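Home Guides News Workshop Forum Contact

Setting up a bin-sorting trial for a household or shop robot

By Heledd Bowen

People ask whether a robot arm can tidy a garage yet. The answer depends on the bin you give it, so it makes sense to run a small trial before spending any money. The method below is the one we use at Clondevwood. It takes an afternoon and needs one arm with a two-finger gripper, a wrist camera and a plastic bin.

Choose the bin first. Most demonstrations use a shallow tray with a matte finish. A garage bin is deeper, and the walls get in the way of the wrist. Measure from the rim to the floor of the bin and check that the gripper can reach bottom without the arm touching the rim. Ours failed this check on the first bin and we had to raise the base.

Next, load it with the sort of things that end up there. Mix hard items with soft ones, and light colours with dark. Leave some gear on the floor beside the bin as well, so the software has to work out what is in and what is out.
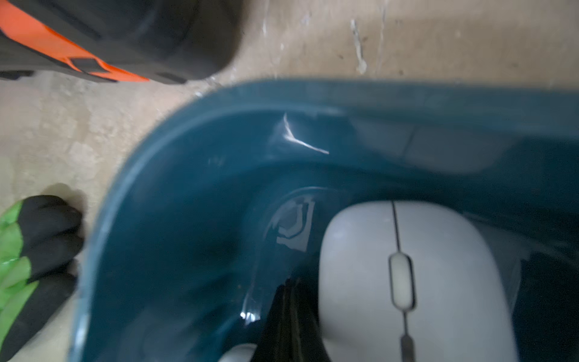

Looking down into the teal bin. The grey mouse is the easy item; the crumpled black one beside it is harder.

Glossy plastic is a problem in its own right. A bright reflection on the wall or the floor of the bin can be picked up as an object, and the arm will go after it. If you get grabs at nothing, move the lamp before you change any settings. Do not line the bin with cardboard. That fixes the glare, but you are no longer testing the bin you own.

Run the trial in this order:

1. One hard item, alone, in the middle of the bin.
2. The same item against the wall.
3. A hard item touching a soft one.
4. The full load.

Give each stage 17 attempts and write down every result, including the ones where somebody had to step in. Count a pick only if the item reaches the right tray. Iqra Afridi keeps our sheet and marks a drop on the way as a miss.

In our August trial the arm cleared the first stage with almost no misses. By the fourth it was slower than a person and needed help with anything soft and dark lying in shadow. Ieuan Landeg emptied the same bin by hand in less time than the arm took to settle on its first grasp.

So for a mixed bin at home, the machine is not ready. For a bench where the same hard part comes up all day, it may be worth the $3,000 we paid for the arm. Keep your sheets, and repeat the four stages whenever the software is updated.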